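Réka Veres had been looking at empty storefronts since August when she found the one she wanted, a former shoe shop with tall windows and a terrible carpet. "I walked in and I could see the bakery counter, the shelves, everything!" she says. "I ignored the carpet."

Her cookbook store and bakery, Gremura, will take up about 3,000 square feet on the ground floor of the Bodnár building. The lease is signed, and work on the ovens begins next month.

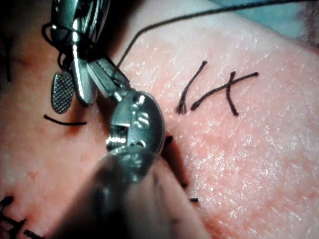

Black suture thread and instruments on a tissue surface.

Veres baked for 12 years in other people's kitchens, and she talks about rye the way some people talk about their kids. Her business partner, Ferenc Major, will run the book side. He has 224 titles on his opening list and keeps adding to it. "I'm supposed to stop," he says. "Réka wants room for chairs."

She does, and plenty of them. "People should sit down with a book and a roll and get crumbs in it. I'll sell them the book after that, I don't mind."
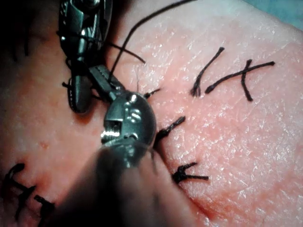 Two instruments over a pad with knotted black sutures.

The upstairs floor is still open, and Major would love to see a cooking school there. Veres laughs when he brings it up. "First the bread," she says. "Then we'll talk."

Recent stories
Fosel Hardware to Stay Open Through Winter
Tamás Halász on Running 2 Cafés
Parking Changes Near Seron Square
Ildikó Szabó Reopens Her Flower Stand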